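Transporting Companion Animals by Road
Handout 7: Crates, restraint and load planning

Scope
These notes cover dogs and cats carried in passenger vehicles and small vans. Livestock and air transport are treated in separate handouts. Read this one before the practical at Holroyd.

1. Sizing the crate
Measure the animal standing, nose to base of tail, and from the floor to the top of the head. The crate must let it stand, turn and lie on its side. A crate that is much too large is also a fault — the animal slides under braking.
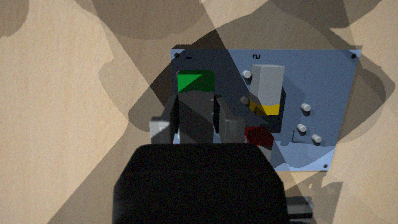
Record both measurements on the load sheet, in inches, along with the weight of the animal and the empty weight of the crate. The two weights are added before the anchor points are checked. A dog of 80 pounds in a heavy crate can exceed the rating of a light cargo ring.

2. Anchoring
Use two straps, crossed low. Elastic cords are not accepted in this course. A seat belt passed through a carrier handle is not an anchor unless the maker of the carrier says so in writing.
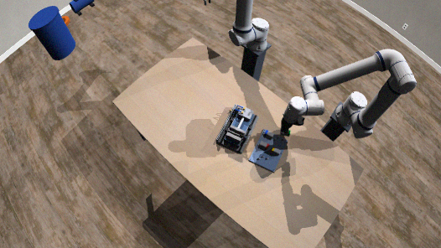 Two robot arms and a table, simulated view.

Straps are tightened with the crate empty and checked again once it is loaded. Doors must open without moving the crate. In a van, leave a gap on each vented side and keep loose baggage out of it.

3. Stops and water
Plan stops before departure and write them on the route card. For the 400-mile exercise (Plollinetti to Bevlow), each group submits a card showing every stop, the shade available and the nearest open veterinary clinic. Offer water at each stop. Feed lightly, several hours before leaving, and do not feed while moving. 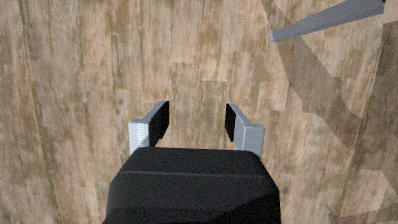

4. Cabin temperature
Place the thermometer at crate height, on the side away from the vents. Dashboard readings are not used. July departures are scheduled for early morning, and no animal stays in a parked vehicle.

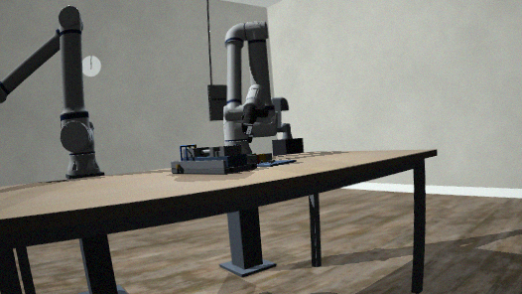 Short-nosed breeds need closer watching, as do old or overweight animals. Heavy panting, drooling and unsteadiness are reasons to stop, cool the animal and call a clinic. Note the time and the reading on the route card.

Reading: course pack, pages 1 to 38. Route cards are due October 12, 2025, in the Cita folder.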